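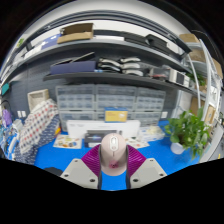 Rosa auf Blau: unsere Werkecke in Prukcombe

Im November haben Evelien und ich die Werkecke neu eingerichtet, und ich freue mich immer noch jedes Mal, wenn ich hineinkomme! Alles dreht sich um dieses knallige Blau – und um die kleine blassrosa Maus, in die ich mich sofort verguckt habe. Ein Gruß an alle, die nach dem letzten Beitrag gefragt haben (es waren wirklich viele, danke!).

322 Mal geteilt

Die Pflanze musste unbedingt mit auf den Tisch. Evelien Kramer wollte sie ans Fenster stellen, aber ich finde, das Grün macht sich neben dem Blau einfach herrlich. Und das schwarze Mauspad mit dem Wellenrand und den großen Kulleraugen bringt mich jeden Morgen zum Grinsen. 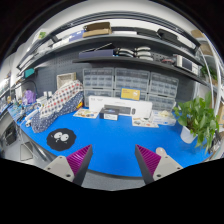
Großer Auftritt für Kulleraugen und glänzende Blätter.

Jetzt zu den Stoffen, meiner zweiten Leidenschaft: Kariertes in Rot, Blau und Grau, dazu Marineblau mit weißen Tupfen. Daraus sollen Kissenbezüge werden, vielleicht auch eine Hülle für die Tastatur. Der Korb aus Flechtwerk steht gleich dahinter, und in den durchsichtigen Schubladen steckt der ganze Kleinkram. So etwas Praktisches!
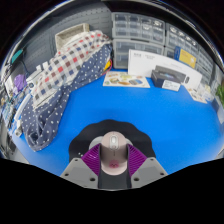 Noch mehr Rosa

Adel El-Sayed hat gefragt, ob sich so eine helle Maus im Alltag bewährt. Ich bin begeistert, sie ist schön rund und passt zu allem, was ich auf den Tisch lege – zu den Tupfen sowieso, und
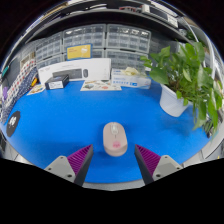
zu den bunten Kärtchen, die ich beim Basteln gern griffbereit habe, genauso. Als Nächstes kommt die Wand dran. Evelien ist für Haken und kleine Körbchen, ich hätte am liebsten noch mehr Stoff. Schreibt uns gern, was ihr machen würdet!

168 Kommentare
1541 Gefällt mir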